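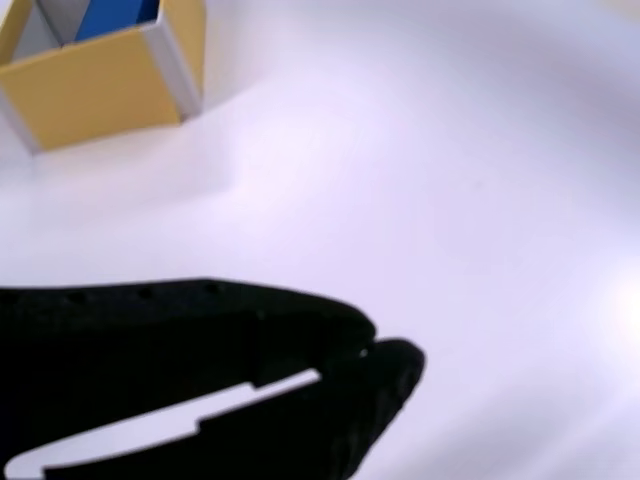 July, bench notes, dye room at Lulcombe

Second go at the lightfastness question. The supplier's sheet for the Gretham yellow says it will hold its colour "in normal domestic light", and I still don't know what that means. A north-facing hall in winter is normal. So is a conservatory. The sheet gives no hours, no fibre and no mention of mordant, and I'm not going to put it on cushion fabric on the strength of one adjective.

Set up as follows. Wool and linen, both scoured the usual way, both mordanted with alum at 12 per cent of dry weight. Dyed in the same pot, because last time we did them separately and then argued for a fortnight over whether the difference was the fibre or the pot. Bath taken up slowly and held an hour. I let it cool with the cloth in, which the Sutanto recipe says not to do, though it gives no grounds. Might try it their way next round if I'm feeling obedient.

Colour off the wool was good and deep. Linen paler, as expected, and a bit streaky along one selvedge. I think that was my scouring and I'm not blaming the dye for it. Those streaky bits are out of the test.

Strips cut, half of each covered with card and foil, pinned to the board in the south window. Reference strips in the drawer in a brown envelope. Please don't take the envelope out to "have a quick look". Every quick look is more light, and it was probably what spoiled the madder set.

Day 4. Wool: can't see any change. Linen: I thought I could see a line where the card had been, but I knew where to look, so that's worth very little. Put the card back.

Day 12. There is a line on the linen. Checked it by turning the strip upside down and shuffling it in with a few undipped ones, and I could still pick out the covered end each time. Wool still fine, or close enough that I wouldn't swear either way. Weather has been mostly cloudy, so 12 days here isn't 12 days of sun, and I've no proper meter. The blue wool card we ordered from Darkholm still hasn't come. Without it all I can say is that one thing faded faster than another thing in our window, which can't be set beside anybody else's figures.

Day 34. Linen has gone clearly. Covered half is the yellow we started with, bare half is a sort of weak straw. Wool has shifted too, slightly duller and perhaps browner, but you'd need the covered half next to it to notice. A customer wouldn't have a covered half next to it until they moved a cushion.

Things I don't trust in the above:

The window gets warm in the afternoon. Heat could be doing part of this. A strip in the dark at the same warmth would have told us, and I didn't make one. Doing it next time.

One pot, one batch. It was suggested at tea that we could call it "wool good, linen poor" and move on. We could, but the linen took less dye to begin with, and a pale shade nearly always looks as if it fades quicker. To be fair to it I'd want a linen dyed to the same depth as the wool, which means more dye in the bath and a higher cost per metre, and I suspect that's the real answer for the linen whatever the light does.

The vinegar rinse. Still no evidence that it fixes anything. I left it out on purpose, and the wash water ran clear just as soon as it did in the spring. I know it's in everybody's notes. It's in everybody's notes because it was in somebody's notes.

Wash test on offcuts from the same cloth: neutral soap at 40 degrees, ordinary cycle, white cotton stitched to one side. Slight stain on the cotton from the wool, none from the linen that I could find. Second wash, no further stain. So a rinse problem on the wool, I think, and a longer soak ought to sort it. Rubbing test dry was clean on both. Wet rub not done, ran out of white cotton.

For next time: dark warm control, linen at double strength, a tannin step before the alum on half of the linen, and the Sutanto cooling method on one wool strip so we can stop wondering. Chase Darkholm about the card. Ask Gretham what they tested on, and for how long, and get it in writing.

Board stays up in the window until the new strips are ready. Bath exhausted and poured away, pot scrubbed, alum tub nearly empty.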